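03/12/2023

I moved to Belley with two suitcases and a plan to stay until June. That was four years ago. People still ask me what it is like to live in a small French town with no particular reason to be there, so I am going to write some of it down before I forget how the first winter went.

The first thing I got wrong was the heating. My apartment was on the top floor of an old building near the cathedral, and the rent was low enough that I didn't ask why. The radiators were electric and very old. My first winter bill came to 300 euros, and I had been wearing a coat indoors for most of it. My neighbor Ilse Ruppert, who had been in the building much longer than I had, came up and looked at the windows. She showed me how to press strips of foam into the gaps and told me to hang a heavy curtain over the front door. I did both the same week. The next bill was a lot lower.

The second thing was shopping hours. I grew up in a place where you could buy milk at midnight. In Belley I would finish work, walk down at lunchtime and find everything shut until the middle of the afternoon. I ate a lot of crackers that fall. Now I do what everybody else does and buy bread in the morning before I sit down at my desk.

My French was bad. I could read a menu and ask for directions, but I couldn't understand the answers. Wanda Begay, an American who had married into a farming family outside town, ran a conversation hour in the back of a café. There were usually four or five of us. Tzu-hsuan Wu came to most of them and was much better than I was, mainly from talking to her kids' teachers. Wanda's rule was that you had to talk about something you had done since the last meeting, with no notes. I spent one whole session trying to explain that I had bought the wrong kind of cream.
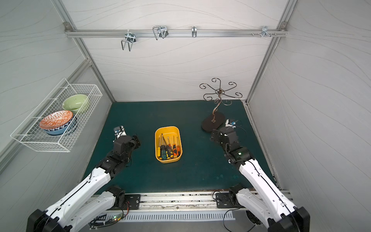 *Two arms, one teal table.*

Getting around took some sorting out too. I didn't have a car for the first year. There is no train station in use in town, so you take a bus to the main line and change there. It works if you plan for it. If you miss the connection you sit on a bench and read. I read more novels that year than in the ten before it. In the end I bought a used hatchback from Gunther Kröger, who was moving back to Germany and wanted 1000 euros for it. The passenger window didn't open and the radio was stuck on one station, but it started every morning, even in January. I drove it for two years and sold it to a student.

The paperwork deserves a post of its own and I will probably never write it. Keep every letter. Buy a ring binder and put everything in it by date, including the envelopes. I was once asked for a water bill from a year earlier, and I had it. Make copies before you go to any appointment. The copy machine at the stationery shop eats coins and gives no change.

What I like best is the walking. You can leave from the middle of town and be among fields in a few minutes, and there are marked paths going off in most directions. I started with short loops and then bought a proper paper map. In spring the cows go back out and you hear the bells before you see them. In fall there are walnuts all over the road. I fill my pockets, and then they sit in a bowl in the kitchen until Christmas. The fog can stay down in the valley for days at a time in November, and if you climb high enough you come out of it into full sun. I wish I had known that my first winter.

I still miss some things. I miss good Mexican food and being able to make a joke on the phone with the electric company. I miss my sister, who has visited twice and complained about the stairs both times (there are 40 of them, she says). I don't miss the commute.

I gave up the top floor apartment last summer and moved to a smaller place on the other side of the square, with gas heating and a landlady, Rozália Farkas, who grows tomatoes in the courtyard. I took the door curtain with me. Ilse and I still have coffee on market mornings, and she has asked for her stepladder back, so I need to find that before the weekend.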